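Bronano Spare Glass Lid, Domed, with Knob

Item no. 1421
Made by Drerneck
In stock

A replacement lid for the Bronano range of deep black pots. It is sold on its own, without a pot. The clear glass lets you check on a stew or a pan of rice without lifting the lid, and the domed shape leaves room for a full pot or a whole small chicken.

The rim is a narrow metal band fitted round the edge of the glass. The knob is matt black with a broad top, so it can be held through a folded tea towel. It is fixed with a single screw and can be taken off for cleaning. Spare knobs are listed under Shih Kitchen Parts.

Before ordering, measure the inside of your pot from wall to wall. Older Gidodard pots are slightly wider and need a different lid.

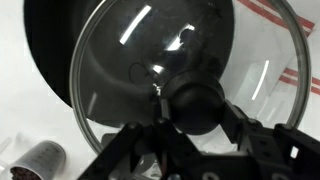

Domed glass lid with black knob, with a large black pot behind.

Details
Lid: clear glass
Rim: metal
Knob: matt black
Oven use: up to 182°C
Dishwasher: yes, top rack
Pack size: 1

Let the lid cool before washing it. Do not use it if the glass is chipped or the rim has come away.

Delivery takes 4 working days. Returns are accepted unused and in the original box.

Page updated 10/2/23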